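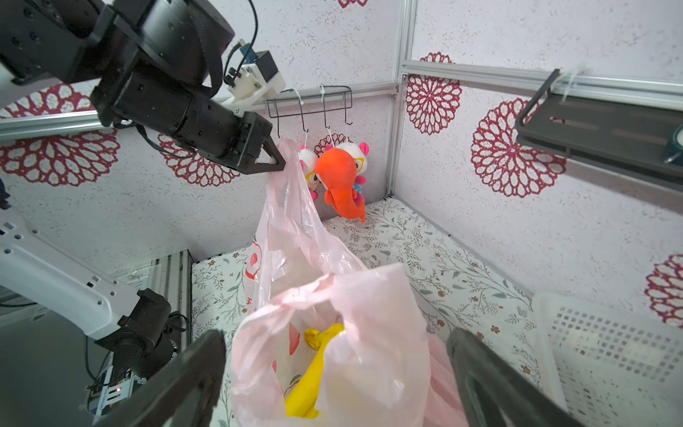 How do I check a dentist is properly registered before paying a deposit?

Posted by Stinis in Scams and Consumer Help, May

Hello all! I've finally plucked up the courage to get my teeth sorted and found a clinic I really like the sound of. They want a deposit of £359 before the first appointment, by bank transfer, to an account in a person's name. The website has no registration number on it. Is that normal? I'd love to go ahead but I don't want to be daft with my money.

Billell
Great that you're asking first! Every dentist working in the UK has to be on the General Dental Council register, and you can search it free online. Ask the clinic for the full name and number of whoever will treat you, then look them up yourself – don't rely on a certificate on the wall.

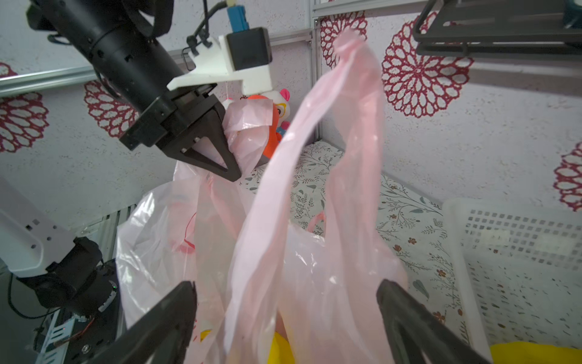

Then check that the name, number and status all match what you were told. I did this before my implants and it took 7 minutes. If you do pay, a credit card is so much better: in the UK you get extra protection on single items costing over £100. A transfer to a personal account would put me right off.

Sampaio
dont pay it. my cousin lost 2000 that way

Hirnilov
Agree with Billell! Do ring the clinic too, and ask for a written treatment plan with the prices on it. Mine emailed one over the same afternoon and was lovely about all my questions.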